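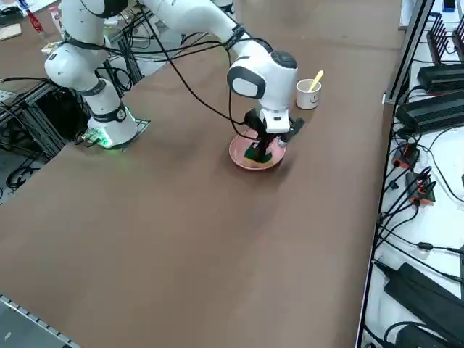 Progress report to the Gruvura fund, 15 December 2020

Dear Norbert Jireš,

Thank you again for your patience over the fall — it has been a fuller season than any of us at Stonditz expected when we wrote to you in September. I'm very glad to say the collection now stands at 1238 recorded examples, 307 of them gathered since our last letter. Most are tabletop pick-and-place tasks with plates, paper cups and other small things, and we set aside 200 for testing only.

Vendula Sokol has been going back through the early recordings and relabeling those where the grasp was started twice, slow work that she does with far more good cheer than I would. We still owe you the Drotach comparison, and I hope to send that along with the training results in the next report.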